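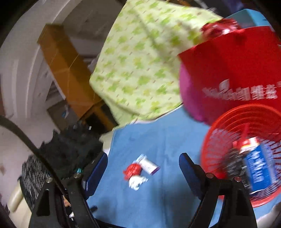
Small wrapped items and a packet beside a round basket, on a blue cloth.

Household Advice: Clearing and Sorting a Bed Surface
Prumcombe Residents' Service, reviewed 11/08/2021

Beds in shared accommodation frequently become a place of storage for bags, packets and clothing. Residents are asked to clear the surface in the order set out in this notice.

Spread a plain cloth over the bedding before sorting begins. Small wrapped pieces and sachets are easily lost in a patterned doona cover. Place a shallow basket within reach and transfer the packets to it as they are found. A plastic basket with slotted sides may be rinsed under the tap and left to drain.

Used tissues and empty wrappers should be gathered next and taken directly to the rubbish bin. They should not be returned to the basket, even temporarily.
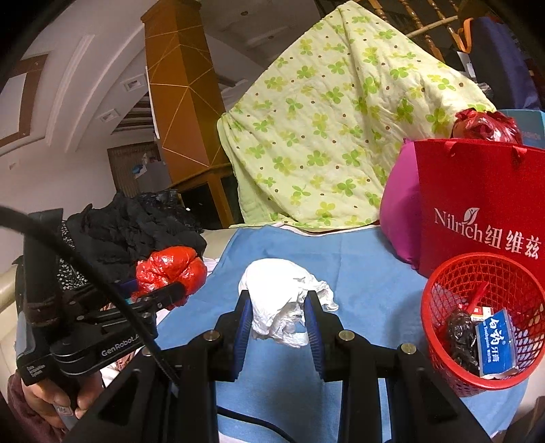
Plastic bags require separate attention. Each bag should be opened and checked for coins, receipts and medication, then flattened and folded lengthwise. Bags that are torn or sticky should be discarded. Paper gift bags in good condition may be kept upright to hold the folded plastic ones.

Clothing is to be left until last. Dark garments should be separated from dark bags, as the two are readily confused in a heap and clothing has on occasion been put out with the rubbish. Quilts may be aired over a rail or other firm support before being folded.

Spare baskets may be borrowed from the linen room at Jultov House. Enquiries should be directed to Akihiko Higuchi, Residential Services, extension 807.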